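5 December 2024

Long day, and my tea has gone cold twice while I sat here deciding whether to write any of it down, but if I don't I will have forgotten by next week which thing I changed first, and that is exactly how I got into this mess back in August.

So, the arm cell. I have been calling it the Riswood cell since I started on it, and the name has stuck even though the Riswood layout itself is long gone and only the file name is left. It's all in simulation for now, the arm and the gripper and the sofa and the little things it has to pick up. I do love it, I really do, but it needs as much looking after as any real machine I ever had my hands in, only without the grease.

This morning's trouble was the gripper again. Overnight it had run 368 attempts, and in far too many of them the fingers closed a hair too high, so that whatever they were after just slid away. My first thought was the friction on the finger pads, and I spent a good hour fiddling with that (I am fond of fiddling with friction, it feels like cooking) before I did what I should have done to begin with and looked at the tool offset. And there it was! When I swapped the old Gekik gripper model for the new one last week, I kept the old length from the wrist flange to the fingertips. The new one is 11 millimeters longer on paper. I had told the controller a fib and it had been believing me, poor thing, all night long.

I fixed the number, saved it under a new name, and wrote the old one on the yellow pad in case I need to go back. Then I stepped the arm down over the sofa by hand, one small move at a time, and stopped it over the white bar to have a look.

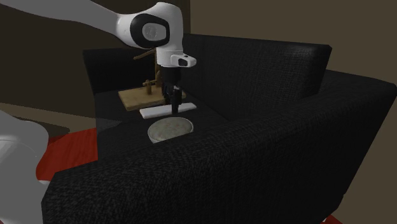 After that I went on to the joint limits, which I had been putting off. The Vandar settings let the wrist turn much further than I'm comfortable with, and every so often the planner picks some long, showy way around when a short one would do perfectly well. I pulled the limit in on that one joint and left the rest alone. I am trying very hard to be a person who changes one thing at a time. I did also nudge the damping on the fingers a little, so there goes that, but it's on the pad too.

The other worry is the wooden stand. With its thin post and that sloping arm at the top, it is an awkward neighbor for anything coming down from above, and the collision shape I gave it months ago was one big lazy box around the whole thing. That's easy on the computer but it makes the planner think there's a wall there. I rebuilt it this afternoon out of separate pieces, base, peg, post and so on, and it took me 3 tries to get the angle of the top piece right. My neck is paying for it now.

I still haven't touched the sofa cushion stiffness. The Watkins notes say to leave it rigid until everything else is settled, and I suppose I agree, though it bothers me a bit every time I think of a sofa as hard as a sidewalk.

The new run is set for 1567 attempts and I started it right before supper. I have promised myself not to check on it before bed. If the bar is still slipping in the morning I'll look at the friction again, and I need to remember to rename that silly file, and buy more tea.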